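시청 관용차 교체 계약 이거 아무도 안 따지나요

작성자 밤고구마77
2019년 6월 6일

어제 공개된 계약 내역 보다가 혈압 올라서 씁니다. 기존 업체 Petersen 계약 멀쩡히 남아 있는데 Cirnley로 갈아탔어요. 금액이 2542만원 올랐음. 대수는 그대로 4대.
설명자료에는 "성능 개선 반영" 한 줄. 끝. 뭐가 개선됐는데요?? 옵션표도 없고 견적 비교표도 없고.
작년 10월에 시장이 예산 깎았다고 현수막까지 걸었잖아요. 그 깎은 돈이 여기로 간거 아닌가 싶은데

댓글

느린우체통
내역 봤는데 정비비가 포함된 금액이에요. 예전 계약은 정비 따로 896만원 나갔음. 그거 빼고 비교해야죠

밤고구마77
빼도 천만원 넘게 비싼데요? 계산기 두드려 보세요

느린우체통
누가 안 비싸대요. 2542 통째로 올랐다고 쓰면 틀린 말이라는 거지

골목대장아님
시장 바뀌고 나서 업체 싹 바뀐거 저만 느끼나. 홍보 대행도 Tusix로 바뀌고 직원교육은 Skillero 들어오고. 입찰 공고 기간도 엄청 짧았어요. 공고 뜬 줄도 모르고 지나감

청국장라떼
또 시작이네 ㅋㅋ 전임 시장때는 수의계약이 더 많았는데 그땐 왜 조용하셨는지

골목대장아님
그때도 글 썼습니다. 검색해 보세요. 전임이 잘못했으면 지금은 괜찮은 건가요

청국장라떼
괜찮다고 안했어요. 맨날 한쪽만 패니까 하는 말이지. Skillero 건은 의회에서 통과시킨 예산이고 시장 혼자 한 것도 아님

옥상빨래
교육 예산 말 나와서. 저 그 건 찬성한 쪽인데 자료 보고 마음이 좀 바뀜. 982만원인데 강사료랑 자재비 구분이 없어요. 한 덩어리. 민원 넣었더니 담당부서 확인중이라고만 하고 2주째 답 없음

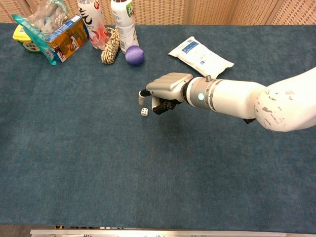
청록색 천 깔린 테이블 위로 뻗은 흰색 로봇팔

옥상빨래
암튼 답변 오면 여기 올릴게요. 안 오면 정보공개 청구 넣을 생각

느린우체통
청구하실 때 산출내역서라고 딱 찍어서 쓰세요. 그냥 "관련 자료 일체" 이러면 보도자료만 줍니다. 경험담

옥상빨래
오 감사. 차량 건도 같이 넣어도 되나요?

느린우체통
부서가 달라서 따로 넣는게 빨라요

밤고구마77
차량은 제가 넣을게요. 견적 비교표랑 Petersen 해지 사유. 위약금 물었는지도 궁금함

모과차한잔
해지가 아니라 만료로 알고있는데요?? 의회 회의록에 그렇게 나왔어요. 글 쓰기 전에 회의록은 좀 읽읍시다

밤고구마77
어디요. 링크 좀

모과차한잔
시의회 홈피 회의록 메뉴요. 예산특위 거의 끝부분. 과장이 만료 후 신규라고 답변함. 근데 날짜는 말 안했고 위원도 안 물어봄. 그것도 답답하긴 했음

밤고구마77
방금 봤어요. 만료 맞다고 하네요. 본문에 "남아 있는데"는 제가 잘못 쓴듯. 수정 버튼이 안보여서 댓글로 정정합니다. 금액도 정비비 얘기 맞고요. 근데 비싼건 비싼거임

청국장라떼
정정한건 인정. 그래도 제목은 너무 세요

골목대장아님
제목 세게 안쓰면 아무도 안읽어요 여기

모과차한잔
그래서 다들 제목만 읽고 화내는 거 아닙니까... 공고 기간도 짧았다 짧았다 하지 말고 며칠이었는지 써주세요

골목대장아님
지금 밖이라 집 가서 찾아볼께요

느린우체통
차량은 임차라서 약정 주행거리도 봐야됨. 그거 늘리면 금액 확 올라가요. 청구할때 과업지시서도 추가하세요

밤고구마77
넵 추가해서 오늘 밤에 넣습니다. 접수되면 댓글 달게요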